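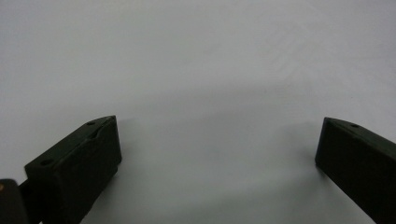

Buscamos a alguien que nos ayude a comprar (bien) las próximas pinzas

Compartido 21 veces · 3 comentarios

Pues sí, abrimos plaza en Grosari, y esta vez no es ni de programación ni de taller, aunque vas a pasar mucho tiempo con la gente de los dos sitios. Necesito una persona que se siente conmigo a planificar el equipamiento del laboratorio para la próxima temporada: qué compramos, qué reparamos, qué dejamos de comprar por costumbre y en qué mes cae cada factura. Llevo un tiempo haciéndolo yo sola, entre reunión y reunión, y se nota. El presupuesto vive en una hoja de cálculo con tantas pestañas que a veces encuentro una que no recordaba haber creado.

Te cuento cómo trabajamos. Usamos pinzas de mano, de las que lleva una persona y no un brazo, con dos dedos negros enfrentados. Los dedos son la parte que más se cambia y la que peor presupuestamos. Tienen agujeros en la cara superior, y de dónde caigan esos agujeros depende que un recambio nos valga o acabe en el cajón. Ya tenemos un cajón bastante lleno, por cierto. También hay soportes, tornillería, cables, tarjetas, superficies de trabajo blancas para las pruebas y un montón de cosas pequeñas que por separado no asustan y juntas se comen el trimestre.

Ahora mismo tenemos 7 pinzas en uso y queremos llegar a 21. El dinero está aprobado sobre el papel, pero viene en 2 tramos y el segundo no se libera hasta que justifiquemos el primero. Para recambios hay una partida aparte de 3.000 euros que tiene que durar hasta abril. ¿Da para eso? Yo creo que sí, si no volvemos a pedir piezas sueltas con envío urgente (culpa mía, lo reconozco).

Lo que harías

Lo primero sería un inventario en condiciones. Sentarte con el equipo, abrir cajas, mirar qué dedo encaja con qué soporte y apuntarlo en un sitio que podamos consultar todos. Después vendría pedir presupuestos. Trabajamos con Lesholm para las piezas de plástico y con Trodent para la parte de cableado, y me gustaría tener al menos otra oferta para cada cosa. Con Lesholm hay que insistir en los plazos, son majísimos pero contestan cuando contestan.

También llevarías el seguimiento del proyecto Yuan, que es el que tira de casi todas las compras. Ahí el calendario manda: si las pinzas nuevas llegan tarde, las sesiones se mueven y hay que rehacer turnos. Preferimos comprar por lotes pequeños y probar antes de pedir el resto, así que te tocará negociar precios por volumen con entregas escalonadas, que a los proveedores les encanta (es broma).

Y luego está lo de imprimir nosotros mismos los dedos. Hay división de opiniones en el laboratorio. Yo quiero números: material, horas de máquina, piezas que salen mal, horas de lijar. Si sale a cuenta, adelante. Si no, dejamos de discutirlo en la comida.

A quién buscamos

No hace falta que sepas robótica. En serio, eso se pega. Sí me importa que hayas comprado material técnico alguna vez, aunque fuera para un taller de bicis o un laboratorio de instituto, y que sepas leer un plano sencillo sin agobiarte. Que te manejes con hojas de cálculo y que seas capaz de decirme que no cuando me encapriche de algo. Inglés para correos y alguna llamada; español para todo lo demás.

Si has trabajado con impresión 3D, cuéntamelo, aunque haya sido en casa. Si has tenido que defender un presupuesto ante alguien que quería recortarlo, cuéntamelo también, con detalle, que esas historias me gustan.

Condiciones

Media jornada, de mañana, con entrada flexible entre las ocho y las diez. Una parte se puede hacer desde casa, pero el inventario no, lo siento. Contrato hasta el cierre del segundo tramo, con posibilidad de seguir si el proyecto sigue. La banda salarial te la mando en el primer correo de respuesta, antes de cualquier entrevista, para que no pierdas el tiempo.

Cómo apuntarte

Escríbenos desde el formulario de Grosari con el asunto "Compras y planificación". Me basta con un currículum corto y unas líneas en las que me expliques cómo repartirías la partida de recambios si empezaras mañana. No hay respuesta correcta, quiero ver por dónde empiezas a preguntar. Leo todo yo y contesto a todo el mundo, aunque tarde un poco.

Comentarios (3)

tornillo_suelto
¿Se puede compaginar con estudios? Acabo el grado en junio y las mañanas las tengo casi libres.

Grosari
¡Claro! Dilo en el correo y vemos el horario. Solo necesito que los días de recepción de material puedas estar aquí.

marea_baja
Yo estuve en compras en una empresa de instrumentación y lo de los agujeros que no coinciden me ha tocado la fibra. Pedid siempre una muestra antes del lote, aunque la cobren. Os escribo esta tarde.

Anuncios relacionados
Técnico/a de taller para montaje y ajuste de pinzas
Participantes para sesiones del proyecto Yuan, turno de tarde
Prácticas en documentación de equipos
Cómo preparamos el presupuesto de recambios del año pasado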